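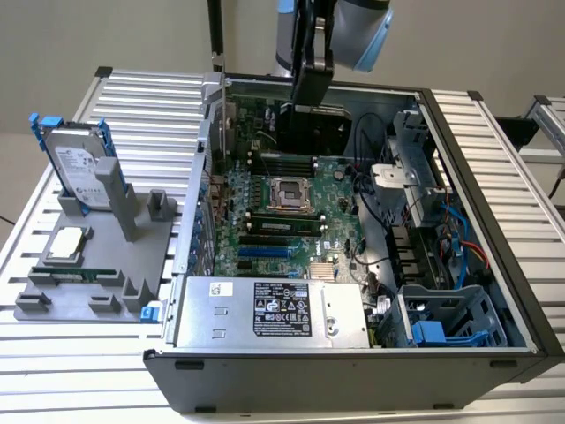 Desktop tower on its side, panel off, processor socket empty.

Posted 19 June 2021 by the Cerndale trade desk

Working out the landed cost of an imported part. Quick version, do it on paper first.

Say you're in Cerndale and buying from Rothe, shipped through Hostport. You need the seller's price, the freight, the duty rate and the sales tax rate. Get the duty rate from the tariff schedule, not from the seller. Sellers guess.

Step 1. Seller's price. Ours is 700.

Step 2. Add freight and insurance to the port. Ours came to 52. So 752. Thats your customs value.

Step 3. Duty. Multiply the customs value by the rate for your code. Check the code twice, parts and finished goods often sit on differnt lines.

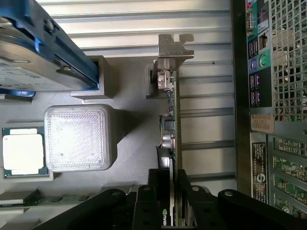

Do I pay duty on the freight as well?
Under the Cerndale rules, freight up to the port counts towards the customs value, so it gets charged too. Haulage after the port doesn't.

Step 4. Port handling. Hostport charges 56 per consignment, big or small. Add it after duty.

Step 5. Sales tax. On the lot, duty included. Yes, tax on a tax. Leave it out and your figure will be well short.

Now compare with the home price, tax included on both. If the home seller is dearer by less than the duty, look again, the tariff may be most of the gap. Worth noting down seperately for anyone arguing about protection. 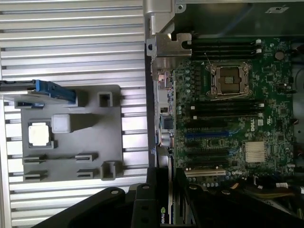 Processor in its grey plastic tray, next to the open chassis.

Last bit: exchange rate. Use the customs rate for June if thats when the goods land, your bank's rate will be different. Keep the invoice.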